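Subject: Re: Arm on the gift mug bench – what happens to our hours?
Date: February 23, 2024
List: packing-floor

Answering on the list, as several people have asked me the same thing in the corridor.

> We were told at the start of the month that the arm would be doing lids
> and nothing else. Now the Ostrowski order is on the board and the rota
> for April has one fewer person on the mug bench. Is that the arm or is
> it the usual spring drop? And if it is the arm, where does the fourth
> person go? I would also like to know who is meant to stand next to it
> all day, because I don't fancy it.

It is partly the arm. The spring drop is real too, but if we had no arm I would have kept four on the bench for the Ostrowski order, which is 4000 mugs with lids. With it I have put down three. The fourth place moves to checking and returns, same grade, same hours, same breaks. I should have written that on the rota and I didn't. The new version will have it.

On the lids. Hilleo, who are setting the thing up for us, want it to pick up a lid, bring it to the mug and set it down without scraping the print. Putting lids on is the job that gives people sore thumbs by the end of a shift, and it is the one I would most like to hand over. Wrapping, boxing and looking for chips in the glaze all stay with us. The arm has no way of telling a good mug from a bad one and there is no plan to buy it one.

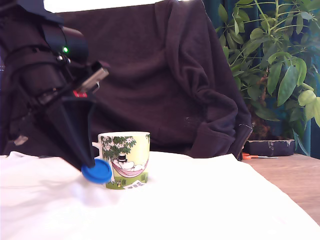 **Packing and Finishing, Clateck**

The blue lids are the ones we are using for trials. The hammock mug is a good test for marks, as the picture takes up so much of the front and any scuff would show. If you have views on how the lid should come in towards the mug, write them down and leave them on the bench. You have all done it far more often than Hilleo have, and they have asked for this.

On who stands next to it. Nobody is to be parked there for a whole shift. The plan is a turn of 96 minutes each, which is an odd figure but is what you get when you split the shift and take out the breaks. During your turn you keep it supplied with lids, take away finished mugs and stop it if something looks wrong. Stopping it will not be held against anyone. I have had that in writing from upstairs and can forward it.

Training is in two halves. The first is with Hilleo and covers starting, stopping and clearing a dropped lid. The second is with me and covers the log sheet. There are 9 places in the first group. Reply to me off the list if you want one, and say if you can't do mornings.

Two things I don't know yet. One is whether the Barko order, 3000 mugs, will go through the arm at all, as their lids are a different shape. The other is what happens after the summer. I have asked for an answer before the April rota starts and will post it here when I get it – good or bad.

Bench lead, Packing and Finishing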